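Worktop

January 2023
By the Household Pages desk
Reading time: 4 minutes

A worktop (also called a countertop, counter or, in some regions, a bench) is a raised flat surface in a kitchen on which food is prepared, dishes are set down and small appliances are kept. It is one of the hardest-working surfaces in any home, and its history is far livelier than its plain looks suggest.

Origins

For centuries most kitchens had no fixed worktop at all. The cook used a heavy table in the middle of the room, and everything from plucking birds to rolling pastry was done there. Larger houses added a stone slab in the larder for cool work, and a separate scullery with a sink for the wet and dirty jobs. The fitted kitchen of the twentieth century pulled these scattered places together into one long run, and what a change that was! A cook could now slide a pan from sink to stove without crossing the floor.

Standard heights came in with mass-produced cupboards. They have never suited everyone, and tall and short cooks alike have grumbled about them ever since.

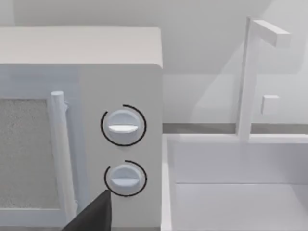 Materials

Timber is the oldest choice and still a lovely one. It is kind to dropped crockery and can be sanded back when it gets scarred, though it needs regular oiling near a sink. Stone is cool, heavy and very long-lasting. Slate and granite resist most kitchen knocks, while marble is easily marked by lemon juice and vinegar -- bakers forgive it, as a cold slab is wonderful for pastry.

Laminate brought bright, cheap, wipeable surfaces to millions of homes after the Second World War. It is made from layers of paper soaked in resin and pressed hard on to a board. Later came solid surfaces, cast from resin and ground mineral, which can be joined almost invisibly and moulded into a sink. Stainless steel remains the favourite of restaurant kitchens, and it looks splendid once it has picked up a few years of fine scratches.

Regional makers have added their own ideas. The Gruslow works became known for a pressed slate board sold in 2 thicknesses, and the Draltis range offered 4 finishes, of which the matt one is the most sought after by restorers today.

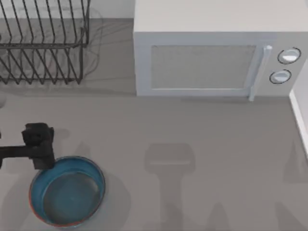 Layout

Planners often speak of the work triangle, an imaginary line joining the sink, the cooker and the fridge. The idea is simple and still very useful, although many modern kitchens have outgrown it. A newer approach divides the worktop into zones for washing, chopping, cooking and serving. The Aguiar plan, popular in small flats, allows around 3 paces between the ends of the run and keeps the longest clear stretch beside the sink.

Edges deserve more attention than they get. A square edge is crisp but chips easily, a rounded one is gentler on hips and elbows, and a small groove cut underneath stops spilt water from running back into the cupboards. Clever stuff for such a tiny detail!

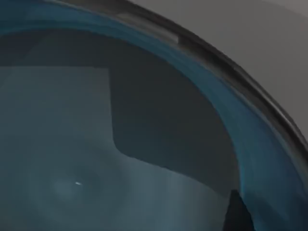
Dark rim and translucent blue band, seen very close up.

Care

Most surfaces need only warm water, a soft cloth and a little washing-up liquid. Hot pans should go on a trivet, even where the maker promises that the surface can take it.

Related articles
Draining board
Larder
Scullery
Clukeck tiles
Work triangle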